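**1/** Saturday bench thread, 16/04/2022. Coffee's on, the shared workshop is quiet, and I've got the arm until the laser cutter people show up and want their outlet back. Grab a snack, this one rambles.

**2/** For the new folks: I'm building a tidy-up arm for a workbench. You leave junk on the table, it puts the junk on a plate. That's the whole dream! I've been at it since February and I still get a dumb grin every time the fingers close on something.

**3/** Big change this week is the wrist cable. The old one went around the outside and snagged whenever the last joint turned past a certain point, so I rerouted it with a fat service loop and way too much spiral wrap. Ugly as sin. Hasn't snagged yet.

**4/** I also moved all the motion settings into one file (I know, I KNOW, you all told me to do that ages ago). The file is 774 lines long and most of those are comments from me yelling at myself.

**5/** Somebody asked what I'm calling it. The arm is Bava. The software is Trevix. No deep meaning, they were the two names left on the whiteboard after Elvia Figueroa erased the rude ones.

**6/** Okay, pickup practice. Screwdriver, little box, scissors, blue plate. Scissors are the one I care about today — skinny metal at one end, big loops at the other, and they love to swing around when you grab them wrong.

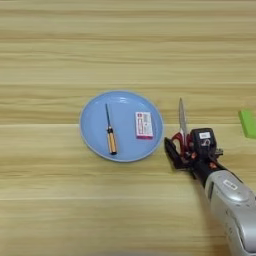 ### The scissors part

**7/** So I've got it holding them by the red handles with the blades closed and pointing at the far side of the table. I tried grabbing by the blades last month and hated it. Slippery, and it made me nervous to stand nearby.

**8/** Handle grabs have their own problem, though. The loops are curvy, so the fingers can close on plastic or they can close on a whole lot of nothing, and the motor current looks pretty similar for a second. I've been staring at that plot all morning.

**9/** Current fix: close slow, wait 260 milliseconds, squeeze a bit more, then check again. If the second reading drops, open up and start over. It's a hack and I love it.

**10/** @ the person who said "just use a magnet" — I hear you, and the little box would like a word.

**11/** Next question is where the scissors go. The plate is already busy with the screwdriver and the box, and Trevix picks a drop spot by looking for the biggest clear patch. It doesn't know that scissors are long. I need to give it a length for each tool and I keep putting that off, because measuring stuff is boring.

**12/** Elvia says get a bigger plate. Elvia is probably right. I'm not buying a bigger plate.

**13/** Parts talk, since I get asked: the finger pads I'm trying next are from Willerard, the grippy kind, pack of 5. The bracket I drew myself and printed at Sandberg down the street, and I got the hole spacing wrong the first time, so if anybody wants a very nice useless bracket, DM me.

**14/** Log file for the project just rolled over to entry 1331! A whole lot of those just say "nope."

**15/** To do before next weekend: tool lengths (ugh), new pads on, and a softer stop at the end of the lift so whatever it's holding doesn't wobble. If you've tuned one of those and have numbers you like, please throw them at me.

**16/** Laser cutter people are here. They brought donuts, so they can have the outlet.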